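Section 4: Running the two-arm table demonstration on an open day

This section takes you through a full visitor session with the Birnus two-arm table, from switching on in the morning to packing up. It assumes you have already done the wiring in Section 2 and the joint check in Section 3. If you are only borrowing the table for an afternoon, read 4.1 and 4.4 at the very least, and please read the cautions properly. They are short!

The demonstration we run most is the small bin. It looks like nothing much on paper (a bin, a lid, two hands) and yet it is the one visitors come back to, dragging a friend. Lids are lovely things to show people. Everybody has opened one without thinking, and watching a machine take it on makes them look at their own fingers.

4.1 Before the doors open

1. Switch on at the wall, then at the control box. Leave the arms alone for 15 minutes. The joints behave better once they have been powered for a while.

2. Wipe the table and let it dry fully. Tape will not hold on a damp surface and you will spend your day chasing the bin.

3. Stand the bin near the back edge, label to the front, midway between the two arms. Fix it down with masking tape at the base. Press each strip flat with a thumbnail.

4. Push the bin gently with one finger. If it slides, lift the tape and start again with fresh strips.

5. Check that both wrist cables hang in a loose loop on the outer side of each arm. A cable that crosses between the hands will get caught sooner or later.

6. Put out the floor line. At Motutberg we lay it 200 cm from the front edge of the table, which is close enough to see fingertips and far enough that a toddler can be caught in time.

7. Load the Cassim routine called LID and run it once with no visitors in the room.

CAUTION: Keep your own hands off the table while either arm is powered, even when the arms are still. A paused arm can resume.

Note: The stop button should be in the hand of the person presenting. A stop button on a shelf behind you is of no use to anyone.

4.2 Choosing what the hands do

The LID routine is built from short moves that you can call in any order from the presenter's panel. We suggest you start slow. Let people see one hand approach before you ask for anything from the other. Once they have got their eye in, you can swap the working hand over, and there is nearly always a little murmur when the second arm comes up, which is one of the real pleasures of this job.

1. Select a working hand, left or right. The other hand should be parked low and open over the table.

2. Set speed to 2 for adults and mixed groups. Use 1 for school groups, who like to shout instructions at it and need time to do so.

3. Call APPROACH. Wait for the arm to stop before you say anything. People listen better when nothing is moving.

4. Call TOUCH. One index finger goes to the lid.

5. Talk through what the finger is for. Let them guess first. 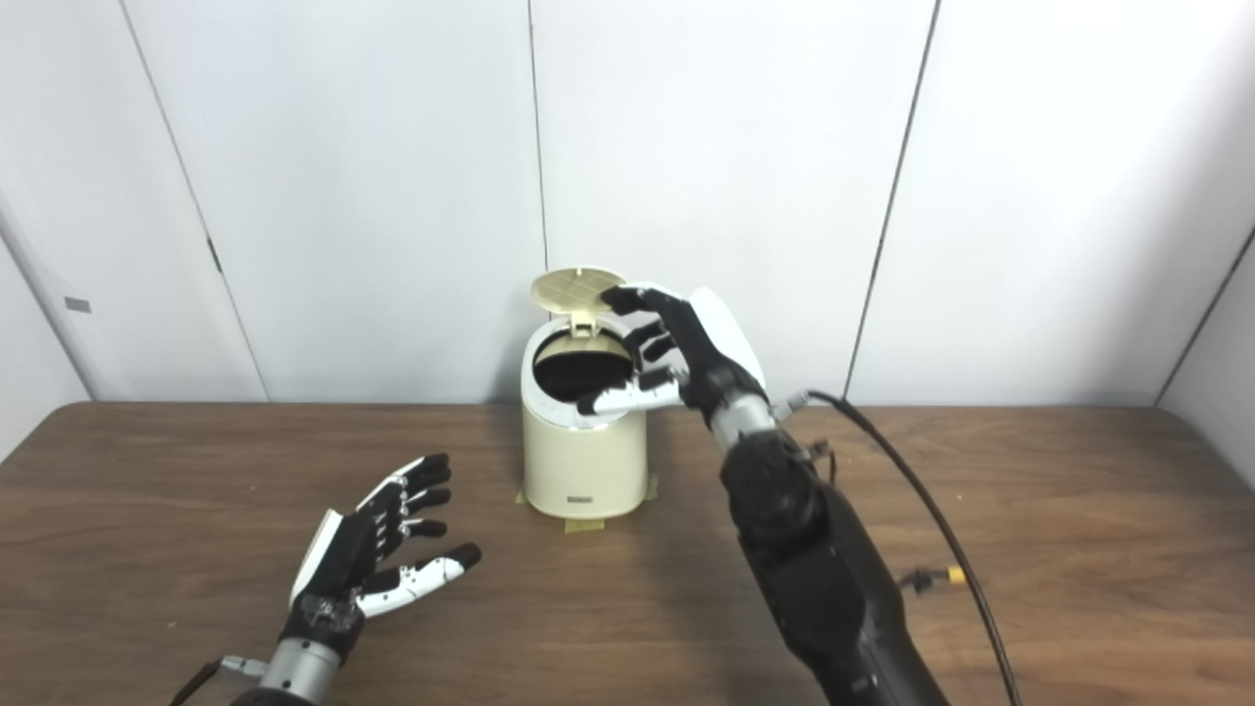
Index finger at the lid, other hand kept low and open. 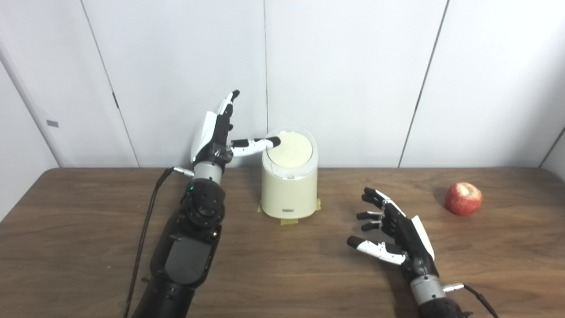
Els Bosman wrote to us after running her own day in March, and her note is worth giving at length: I did the whole thing from the panel the first time and talked far too much. For the second group I stopped explaining and asked them to copy the hand instead, one finger out, other hand resting palm open in front of them. Forty people doing it at once! After that the questions were far better. They wanted to know how it decides how hard to push, and why it keeps the spare hand so near, and one boy asked if it could do it with its eyes shut. I'd put that in the manual if I were you.

So we have. Add it between steps 4 and 5 if your group is willing. It works well with adults too, once the first one has dared.

4.3 Answering the usual questions

You will get these every time, so have a reply ready in your own words.

How hard does it press? The pressing force is set on the panel under TOUCH, Limit. Leave it at the supplied value on an open day. If you want to show the difference between a light and a firm press, do it with the bin lid only and go back to the supplied value before the next group.

Is somebody steering it? Say truthfully which mode you are in. LID can be run as a stored routine or followed live by an operator, and visitors are just as interested in one as in the other. If you have an operator, introduce them and let them wave.

What happens if the bin moves? The finger misses. This is a fine thing to show on purpose with a small group. Stop the arms, power them down, shift the bin a few centimetres, tape it again, step back behind the line, power up and call TOUCH. Groups enjoy a miss enormously, and it teaches more than a clean run does.

Can I shake its hand? No. See the caution in 4.1. Offer them the spare hand on the side bench, if you have one, which has no power to it and can be handled as much as they like.

4.4 Stopping and resetting between groups

1. Call PARK. Both arms lower.

2. Press stop and keep hold of the button.

3. Look at the tape. Replace any strip that has begun to lift at the end.

4. Look at the cables where they leave the wrists. A connector that has worked loose should be pushed home with the power off.

5. Release the stop, call HOME, and run LID once at speed 1 before you let the next group in.

CAUTION: If an arm halts during a move and the panel shows code 213, do not call HOME. Press stop, switch off at the control box, and check for a caught cable. Restart only when the arm has been freed by hand.

Note: We ran 400 touches over one long open day at Utanen, and the only thing that wore out was the tape. Bring a full roll.

4.5 At the end of the day

1. Park the arms and switch off at the control box, then at the wall.

2. Peel the tape slowly, pulling back along the grain of the wood. Do not leave it on overnight.

3. Fit the hand covers, left first.

4. Write down which routine, speed and limit you used, and anything a visitor asked that you could not answer. Send the odd ones to Kristýna Urban at Motutberg. She keeps a list and the best of them end up in 4.3.

Go on to Section 5 for carrying the table between rooms. Two people are needed, and the arms must be locked.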